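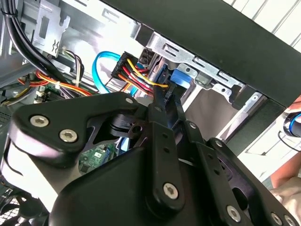
Bike tools for the home mechanic: what I'd buy and what I'd leave on the shelf

Most of the bolts on a modern road bike take a hex key, and the tool sellers would like you to believe each one needs its own gadget. I have my doubts. A socket head like the silver ones on those black plates wants a key that fits snugly and goes all the way in, and that's most of the skill. Pick the muck out of the socket first with an old spoke. If the key rocks before the bolt moves, stop and try another key, however much you paid for the first.

Ball-end keys
Handy for bottle cage bolts where the frame gets in the way. Sold as if they were good for everything. They aren't. The ball touches less of the socket, so use it to spin the bolt in and do the last bit of tightening with the plain end.

Torque wrenches
I held out for years and I was wrong, at least where carbon is concerned. Go by the number printed on the part. My stem says 5 Nm and my old guess by feel was well over. What I don't accept is that you need the smart version. Fostico's has an app which keeps a record of every bolt you tighten. Who is reading this? Amarachi Sani at our club was lent one and says the app wanted an update halfway through a seatpost.

Chain cleaning
Olum claims 600 km between cleans for its wax drip. On whose roads? Mine was squeaking long before that, and I'd put it on a clean chain as told. I've gone back to ordinary wet lube in winter, dry in summer. One drop per roller, turn the pedals backwards for a bit, leave it overnight, wipe off all you can. What's on the outside only picks up grit.

Washing-up liquid
You'll read that it ruins bikes because there's salt in it. Perhaps, if you never rinse. I've washed frames with a squirt of it in a bucket for years and can't find the damage. Keep it off disc pads. Keep any spray off them too, whatever the tin says.

Bottles that smell
Bicarb, warm water, leave it till morning, bottle brush. The Flemado tablets did the same job for me and cost a lot more. Take the valve out of the lid if it comes out. The black stuff lives in there.

Workstands
Clamp the seatpost, never a carbon top tube. Lucero Huaranga swears by a hook and two loops of rope from the garage beam, and for cleaning I can't see what a £70 stand does better. For brakes and gears, yes, get a stand.

Anti-seize
Pedal threads, every time. Plain grease will do. The left pedal has a left-hand thread and undoes clockwise, which I still say out loud before leaning on the spanner.

Updated Jun 13, 2022: took out the bit on tubeless sealant until I've tried a second make.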